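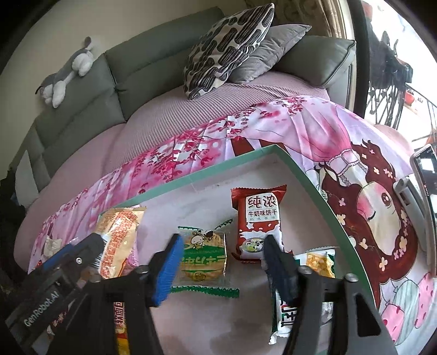
Snack packets in a green-rimmed tray

How to Apply for a Seat on a City Board or Commission

Updated 13 March 2025

Most of the seats on Uven's boards and commissions are filled by appointment. The mayor picks a name, the city council votes on it, and the new member is sworn in at the next regular meeting. You do not have to know anyone at City Hall to be considered, but you do have to get your name into the file before the mayor's office starts looking through it.

These steps are for the city of Uven. Jititz and the unincorporated parts of Warraich County have their own forms and their own rules.

Step 1. Find out which seats are open

Go to the city clerk's page and open the vacancy list. It shows the board, the seat number, the date the term ends and any special requirement. A seat marked "holdover" has a member whose term has ended but who is still serving. You can apply for a holdover seat the same way you would apply for an empty one.

Check the current roster too. If you care about who gets appointed — how many women, how many renters, how many people from the east side — the roster is where to start. It lists every member with the date of appointment and the name of the mayor who made it.

Step 2. Check that you qualify

For most boards you must be a registered voter and have lived in the city for 12 months. The planning and ethics boards do not take current city employees. A few seats are reserved for licensed trades or for a particular ward, and the vacancy list will say so.

Step 3. Sit in on a meeting

Go to at least one before you apply. Some boards meet for an hour every other month, others run until eleven at night twice a month. Read the minutes for the past year while you're at it.

Step 4. Fill out the application

Applications go through Filix, the online forms system used by the clerk. Create an account, choose Boards and Commissions, and pick the seat. You can list up to five seats in order of preference on one form.

The statement of interest is limited to 600 words. Say what you have done, what you want to work on, and which meetings you have attended. Leave out party work unless it is your main experience.

You can also hand in a paper copy. Ask at the clerk's counter for Form 3917.

Step 5. Line up two letters

Letters can come from an employer, a neighbor or a local group. Council members usually don't write them, as they vote on the appointment later.

Step 6. Follow up

Filix sends a receipt right away. After that, expect to wait. If you have heard nothing in about 12 weeks, email the appointments desk in the mayor's office and ask whether the seat is still under review.

Step 7. Go to the council vote

If you are nominated, your name and statement will be printed in the council agenda. Home addresses are removed. Be ready to speak for two or three minutes and to answer questions.

If you are not picked, your application stays on file until the end of the following February. To stay in the running after that, log in to Filix and select Renew.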